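Site diary, Saturday

Confined space review, Berside pump station

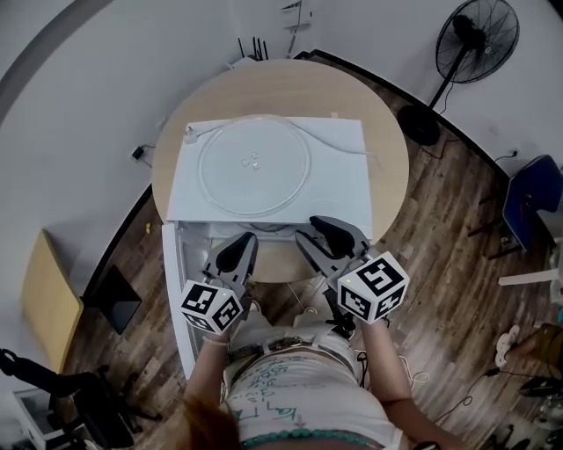

Started at 6 am with the permit folders. The review covers entry permits issued for the wet well and the valve chamber over the last two quarters, against the procedure as revised in December. Total in the folders is 73. I had expected fewer, given the wet well was out of service for part of the period, but the valve chamber was being entered more often than the maintenance plan calls for. I will take that up separately with planning.

Method as before. Each permit is read against the procedure clause by clause, and a departure is entered in the register with the clause number, the permit number and the shift. No weighting at this stage. Weighting applied too early tends to hide the small repeated faults, and those are the ones I am interested in.

By mid-morning I had 14 permits with a departure of one kind or another. Most concern the atmospheric test record. The procedure requires readings at three levels before entry (top, middle and bottom of the space), then at intervals set by the issuer. On the permits in question the initial readings are present but the interval box is blank, and later readings appear at irregular times. The readings themselves are within limits. Oxygen is steady, hydrogen sulphide is low, nothing flammable recorded. A reader with no procedure in front of them would see nothing wrong. The difficulty is that with no interval set, there is no way to establish afterwards that a reading was missed.

The form contributes to this. The interval box was moved to the reverse side in the December revision, beneath the isolation list, and the isolation list is long enough that most issuers sign at the bottom of the front page and turn over only to attach the lock numbers. I have marked up a copy with the box returned to the front, adjacent to the initial readings. The change is minor but it needs to go through document control, and the Ustham depot uses the same form, so they will have to be asked.

Two permits are of a different kind. On both, the standby person is named, but the same name appears as a member of the entry party. One is plausibly a transcription error: the crew sheet for that shift shows a further person on site who is not on the permit at all. The other I cannot resolve from paper. The crew sheet matches the permit. Either the crew sheet was filled out from the permit, or the standby position was vacant for some part of the job. I have written it up as unresolved and have not used the word breach. It will need a conversation with the issuer, with his representative present if he wants one.

Rang Peninah Shemweta at 11.20 about the second one. She was on call and had the rescue plan for the valve chamber to hand. Her view is that the plan assumes a standby person who can operate the winch unaided from the surface, and that if the position was vacant the plan was void for the duration, whatever the readings were. I agree. She also pointed out that the plan still lists the old davit arm, which was replaced during the winter shutdown. The new one has a different base plate and the socket at the chamber had to be changed to suit. The plan has not caught up. Entered as an action against engineering, with Peninah as the contact.

Lunch at the desk. Read the hire agreement for the gas detectors while eating. Calibration sits with the supplier, Odera, and the bump test sits with us. The agreement is clear on that and our procedure is not. It says detectors are to be "checked before use", a phrase which could mean anything from turning the unit on to running test gas through it. Suggested wording drafted: bump test with test gas on the day of use, result and serial number recorded on the permit. I have left calibration intervals out of the procedure and referred to the agreement, so there is one place to amend when the supplier changes.

Afternoon was spent on training records. All entrants named on the permits hold a current unit for confined space entry. All issuers do as well. The gap is in standby. Our matrix treats standby as included in the entry unit, and in the strict sense it is, but there is no site-level sign-off for the winch, the radio check or the call-out sequence. A person may have completed the entry unit at an outside provider on equipment unlike ours and be rostered as standby on the following shift. I am recommending a short practical at the chamber, signed by a supervisor, renewed annually. It can be run on a planned shutdown day with no loss of production hours, and I have said so in the covering note, as that will be the first question.

Considered whether to extend the sample to Gestholm. They have a single space on the register, a disused balance tank, and it is entered for inspection only. Decided against it for this round. The tank's classification has not been reviewed in some years, however, and there is a reasonable argument that with the inlet blanked and the side hatch enlarged it no longer meets the definition. If so it should come off the register. Leaving spaces on the register that do not belong there has a cost: crews complete the permit as a formality and carry the habit to spaces where it matters. Noted for the next quarter.

One point in favour of current practice, for balance. Isolations were complete on every permit in the folders. Lock numbers matched the board log in each case I cross-checked, and the two jobs that ran over shift change both have a proper handover with the locks transferred individually. The previous review was poor on this, and the change to personal locks appears to account for it. I would like that recorded in the report ahead of the findings, where the crews will read it.

Draft findings typed by 4.30. Still to do: pull the radio log for the unresolved permit, confirm the base plate drawing number with engineering, send the form mark-up to document control, and book a time with the issuer. The radio log is kept for a limited period before it is overwritten, so that is first. Sent the request before leaving and asked for a read receipt.

Folders returned to the cabinet, key signed back in at 5.05.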